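Section 4. Setting up the shape board

Covers the Podenura shape set, the maple board and the pegboard bench top. Read 4.1 thru 4.3 before you open the bag of blocks. Kit care is in Section 6.

4.1 Before you start

You need:
the board
the bag of shape blocks
four rubber feet, self-stick, on a card
two peg stops (small bag, taped inside the lid)
a dry cloth
a pencil

No tools. If you got the Renell bench top in place of the Purkitex one, the peg stops are different — use the short ones, the long ones bottom out.

CAUTION: Small parts. Peg stops and rubber feet stay out of reach of children under three. Throw the backing card away when done.

4.2 Feet and board

1. Clear the bench top. Wipe it. Crumbs and sawdust get down in the holes and the stops won't seat.

2. Wipe the underside of the board. Dry cloth only, let it sit a minute.

3. Stick one foot in each corner, 20 mm in from both edges. Mark with the pencil first. They don't come off clean if you miss.

4. Press each foot and hold. Count to ten.

5. Turn the board over and set it down with the planks running left to right as you face the bench. Leave a strip of holes showing at the front and on both sides. You need these for the stops and later for the tray clips (Section 5).

6. Push one peg stop in at the left edge, one at the right. Snug, not jammed. The board moves a little with the weather and a jammed stop will bow it.

7. Try to slide the board with one hand. If it slides, move a stop in by one hole and try again.

Note: The seams between planks are normal. You should feel them with a fingernail but a block shouldn't catch on them. If one does, a few light passes with fine sandpaper along the grain, then wipe.

Note: Do not oil the top. Oil makes the blocks skate. Iwona Witkowska in our parts office gets this call every November when people pull out the furniture polish, and there is no good way to get it back out of the wood.

4.3 Putting out the blocks

1. Tip the bag out on the cloth, not on the board. Check against the card in the bag. Anything missing, see 4.6.

2. Brush each block. The sides have a slight rib and hold lint, a dry toothbrush does it.

3. Start in the middle of the board with the two blues. Triangle at the back, point up. Cube right in front of it.

4. Red star next, in front of the cube and touching it.

5. Yellow heart to the left of the star. Yellow hexagon in front of the star.

6. Leave a finger's width around the group before you add more. Remaining red goes farther back on the right, greens go lower right near the front.

7. Check you can pick up the star without knocking over anything else. If you cant, spread the group out a bit and go again.

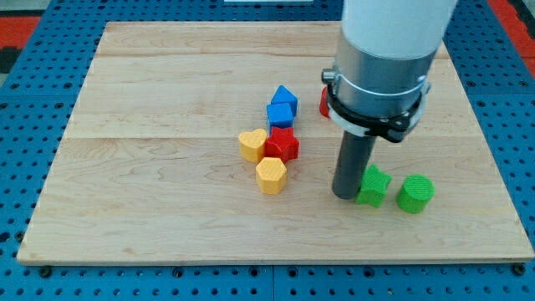

Do the blocks have to go out in the same order every time?

Only for the first set-up and for the matching cards numbered under 20. After that mix them however you like, as long as each block sits flat and none of them hang over the edge.

4.4 Other layouts

Row layout. One line along the front plank, any order, gap of one block between each. Good for sorting by color. Turn the triangle so it rests on a flat side or it will be the one that goes over.

Corner layout. Reds back left, blues back right, yellows front left, greens front right. Middle stays clear. Takes the longest to put out, easiest to put away.

Loose layout. Tip them out and leave them. For the find-the-shape cards. Keep a hand along the front edge while tipping, the star in particular likes to roll on its points.

CAUTION: Do not stack on the triangle. Do not stack more than three high on anything else.

4.5 Putting away

1. Blocks off first, one at a time or by the handful, but OFF before you touch the stops.

2. Pull the stops straight up. Don't twist. Twisting chews up the holes.

3. Lift the board with both hands. Never drag it, the feet leave marks on the bench top.

4. Store flat or on the long edge. Away from heaters and sunny windows.

5. Blocks back in the bag dry. If they were washed, overnight on a towel first — water sits in the ribs.

4.6 Problems

Board rocks. One foot is folded or missing. Check the corners. New card of feet is part 770.

Board slides with stops in. Stops are in the wrong row, or you have Renell stops in a Purkitex top. Swap them.

Block won't sit flat. Bit of grit underneath, or a burr left from the factory. Rub it on a sheet of fine paper, three or four strokes.

Block missing or cracked. Single blocks are part 1042, say which color and shape. Shapes from the older Kun set are slightly bigger and wont match the cards.

Stop stuck in hole. Push it up from below with the pencil. Pliers will crush the head.

Next: Section 5, tray clips and card holder.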